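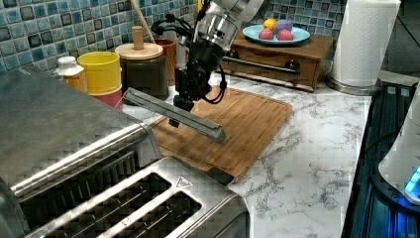

I went to the open afternoon at Kirnell's lab in Desbridge on Thursday because I wanted an answer to one question. My mother is 81, her hands are bad, and my sister keeps sending us both links about kitchen robots. Can one of these things wipe down a worktop and put the board away yet?

The lab is on the second floor of the old Nistor works, 153 steps from the bus stop if you are my nephew, who came too. You sign in, leave your coat and go round in groups of 19. Our guide was Gerardo Zuccaro, who runs the kitchen trials. He talked quickly and took questions as they came.

Kirnell has two practice kitchens. We spent most of our time in the one with the marble counter and the blue tiles. It is kitted out much as a home would be, with a toaster, paper towels on a stand, a plate of fruit and pots along the back. Zuccaro said the clutter stays in on purpose. In an earlier kitchen with clear counters the arm did well, and then it did badly as soon as they put a toaster in.

The job for the afternoon was the chopping board. The arm has to bring a long flat blade across it, clear the surface, put the blade down and then deal with the board itself. A person does this without thinking. For the arm it is a string of separate problems. If the blade is tilted too far it skips. If it presses too hard the board slides on the stone.

Much of the talk was about the groove round the edge. It is there to catch juice, and crumbs settle in it. A straight blade passes over the top of them. Someone in our group asked why they didn't buy a board without one, and Zuccaro said people's kitchens have boards with grooves.
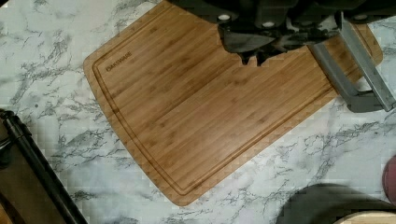
The bamboo board from the gripper's side, with the groove running round it and the OAKSWARE mark in the corner.

He gave us one figure. They have logged 646 attempts at the board job since June, and he would not put a success rate on it, as the rules for what counts as clean have changed twice. I would have liked a number, but I preferred that to the leaflet downstairs, which says "ready for the home" in large type.

We also had ten minutes with the people from Ividell, who make a shelf-stacking machine for small shops. It moves tins and boxes of fixed sizes from a trolley to a shelf. That seemed further along to me. The shelves are always in the same place and the shop can choose what it gives the machine to handle. They still want a member of staff on hand for anything in a bag.

I asked Zuccaro what he would tell my mother. He said to get a damp cloth with a loop on it and a board light enough to lift with one hand, and to ask him again in a few years.

Tea was free. The lift was out of order, so ring ahead if you need it.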